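Travesik Releases Mamus 10, a Planning and Perception Toolkit That Shows Its Reasoning

Open release gives robot programmers a timeline view of every plan, a faster collision checker and a simpler way to describe a workspace

DOVER, Wednesday, August 16, 2023. Travesik today released Mamus 10, the newest version of its motion planning and perception software for robot arms, and it is the biggest update the toolkit has had. The release is available now to all current users and to anyone who wants to download it and try it with a simulated arm.

Mamus sits between a robot's cameras and its motor controller. It takes in depth and color images, builds a model of the space around the arm, works out a path and hands that path to the controller in small pieces, so it can be changed partway through if the space changes. Version 10 rewrites the middle of that chain. The planner, the scene model and the collision checker now share one clock and one record of what happened, and a programmer can scroll back through that record after a run and look at any decision the software made.

"I have wanted this for as long as I've worked on planners," said Catríona Mulcahy, who leads planning at Travesik. "An arm hesitates halfway through a move, and you're left guessing. Was it the camera? Was it a bad estimate of where the shelf is? Did the planner just run out of time? Now you drag the slider back to the moment it hesitated and look at what the planner was working with. The first week we had it running I found two bugs of my own, and I was thrilled about both of them!"

What is new in Mamus 10

Timeline view. Every plan is saved along with the scene model it was based on, the paths that were considered and dropped, and the cost given to each one. The view runs in a browser tab and can be opened during a run or afterward. Saved timelines can be sent to a colleague as a single file, and the colleague doesn't need a robot to open them.

Shared clock. Camera frames, joint readings and planner steps used to carry their own timestamps, and lining them up was left to the user. Mamus 10 lines them up on arrival and flags any source that drifts. The drift limit can be set separately for each sensor.

New collision checker. The checker now keeps its work from one planning step to the next and only looks again at the parts of the space that have changed. In a fixed cell with a few moving objects, that is most of the savings right there. Users with their own checker can keep it; the old interface is still supported and will be through the whole version 10 series.

Workspace files in plain text. A workspace is now described in one readable file: surfaces, posts, overhead structures, keep-out zones and camera positions. The earlier format was spread across several files and was, by wide agreement on the user forum, a pain. A converter is included, and it leaves the original files untouched.

Reflection handling. Shiny tabletops have been a sore spot for depth cameras and for the people who use them. A polished surface can return holes in the depth image, or a ghost of whatever stands on it, sitting below the table where there is nothing at all. Mamus 10 lets the user mark a surface as reflective in the workspace file, and the scene model then treats readings from beneath that plane with suspicion.

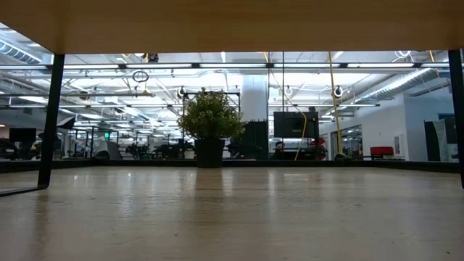 Travesik Perception and Planning Team

Glossy wood that mirrors the ceiling lights in long streaks, with a potted plant standing at the far edge and its black pot reflected in front of it, is the kind of view the reflection work is meant for. A bushy plant is a good subject in its own right. Its outline is hard to pin down, and many small leaves make for noisy depth along the edges. The scene model in Mamus 10 wraps such objects in a soft boundary, which the planner may approach slowly but will not cross.

Overhead structure gets better treatment too. A wooden panel above the work surface, with black metal legs to either side, limits how an arm can reach in, and the earlier planner tended to discover such limits late. Mamus 10 reads them from the workspace file first and throws out hopeless approaches before it spends any time on them.

The background matters as well. Bright tubes, silver ducts and desks in the distance all end up in a camera's image, and a scene model that tries to keep track of everything will soon be doing very little planning. The new release adds a depth fence. Anything past the fence is left out of the collision model but kept in the recorded images, so a person reviewing a timeline still sees the whole room.

"We argued about the fence for a good part of June," said Yuto Higuchi, who wrote most of the new perception code. "I wanted the software to set it by itself. Catríona wanted the user to set it. What we shipped makes a suggestion and then waits for you to accept it, and I've come around to liking that a lot. You look at the suggestion and you learn something about your own setup."

Testing and compatibility

The team kept a set of 1,234 recorded planning problems from earlier versions and ran every one of them against each release candidate. Of those, 1,113 now finish with a shorter path than version 9 found. The remaining problems were reviewed by hand. Most have only one sensible route through the space, so there was nothing left to shorten, and the rest are listed in the release notes with the planner settings that were used. The complete set ships with Mamus 10, along with the script that runs it, and the team would love to see results from other machines.

Some 50 new problems have been added for this release, with an emphasis on narrow gaps, low ceilings and objects with uneven outlines. Users can add their own by exporting a timeline and marking a start and an end. A problem saved this way carries its scene model with it and can be replayed without a camera.

Mamus 10 reads programs written for version 9 without changes. Programs written for version 8 need the converter, and two calls have been removed: the one that set a global time limit, which is now set for each plan, and the one that turned scene updates off during motion. The second had been marked for removal for two releases. Anyone who still depends on it should look at the "hold scene" option, which does nearly the same job and records in the timeline that it was used.

Aliyu joins the package

Mamus 10 is also the first release to include Aliyu, a small command-line tool that had been passed around inside Travesik for quite a while before anyone thought to document it. Aliyu checks a workspace file for mistakes. It catches surfaces that overlap, cameras that face away from the work area, posts with no height and units that don't match. It prints its findings one per line with the line number in the file, and it can be run automatically each time the file is saved.

"Aliyu began as a script I wrote after I put a table upside down in a workspace file and spent a whole afternoon blaming the planner," said Mulcahy. "People kept asking me for it, so it got a name, and then it got tests. I'm so pleased it is finally out where everyone can use it."

The tool works on its own and does not require the rest of Mamus to be installed. Its checks are written as short separate rules, and the documentation includes a walkthrough on adding one.

Documentation and learning materials

The manual has been rewritten from start to finish. It opens with a first plan on a simulated arm and reaches the timeline view in the second chapter, well ahead of the chapters on tuning. Each planner setting now has its own page with a short recorded run that can be opened and scrolled through. The chapter on camera placement is new, and so is the one on reflective surfaces, which goes through the marking step and then looks at the scene model before and after.

Higuchi will answer questions about the perception changes on the user forum during the weeks after release. Threads on the depth fence and on soft boundaries are already open, and reports from unusual rooms are especially welcome.

What comes next

Work on the following release has started. The planning side is looking at two arms sharing one scene model, a request that comes up on the forum more than any other. The perception side plans to have the software suggest which surfaces ought to be marked as reflective, using the same suggest-and-accept step as the depth fence. An early build of the two-arm work will be offered to users who sign up for the test channel.

Availability

Mamus 10 and Aliyu can be downloaded from the Travesik website, together with the converter, the manual and the full problem set. Current users will see the update in their package manager. Version 9 will continue to receive fixes while teams move over.

About Travesik

Travesik makes planning, perception and debugging software for people who program robot arms. The company is based in Dover.

Media contact

Press Office, Travesik, Dover. Requests for interviews with Catríona Mulcahy or Yuto Higuchi can be sent through the press page on the Travesik website.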